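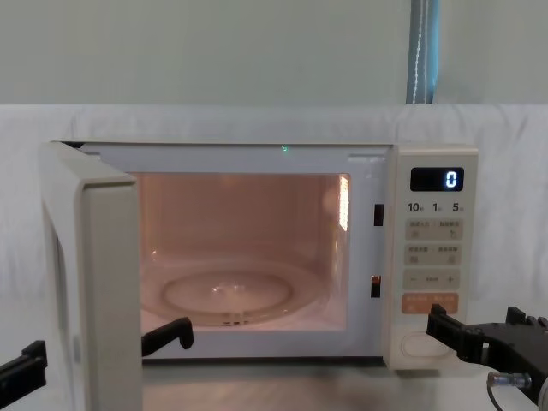
The microwave test: a gripper at the open door, another by the buttons.

We've started our gripper comparison at Custell, and I'm already hooked! The job is plain enough - open a microwave door, shut it, press a button - and each pair of fingers gets 88 tries. First up are the black ones from Pradside, with the Cleltier set next in line. My money's on Pradside for doors, but small buttons are anyone's guess. Full scores go up here once all 5 sets have had their turn.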